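Zindero: Colours for a Quiet Corner
Anoma Kodikara

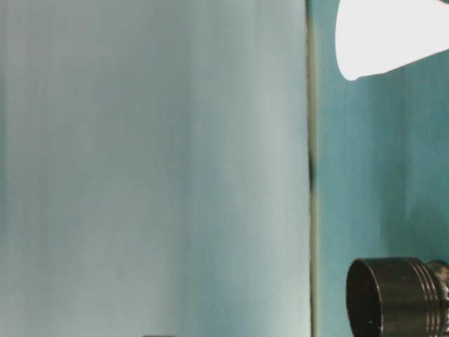 Category: Student Projects / Interiors and Surfaces

I started this project wanting to paint everything yellow. Four weeks later I am completely won over by blues and greens, and I could talk about them all day (my flatmates will confirm this).

The task was to plan the colours for a small reading corner, with a budget of 800 pounds for the lot. I called mine Zindero, after a word I misheard on the bus and liked too much to let go.

My favourite pairing is a pale blue-grey next to a deeper teal. The pale one is matt and very calm, and it shifts as you look across it, nearly silvery in one part and cooler in another. The teal is much stronger! It goes towards aqua where it is lighter and gets quite dark in the shadows, and the faint creases low down give it a softness that a flat coat of paint would struggle to match. Between the two runs a thin strip of olive-grey. I hadn't planned on olive at all, but after seeing it there I put it in the scheme as the trim colour.

I also learnt to be careful with white. A bright white shape beside these colours takes over straight away, so in the final plan I kept it to the lamp and one shelf.

Fabric took 200 pounds of the budget, more than I wanted, but I'd spend it again. Paint came next, then the shelf. My tutor asked for larger samples and a second go at the floor colour, which I left far too late. I'm trying a warm grey first and will pin the new samples up in June.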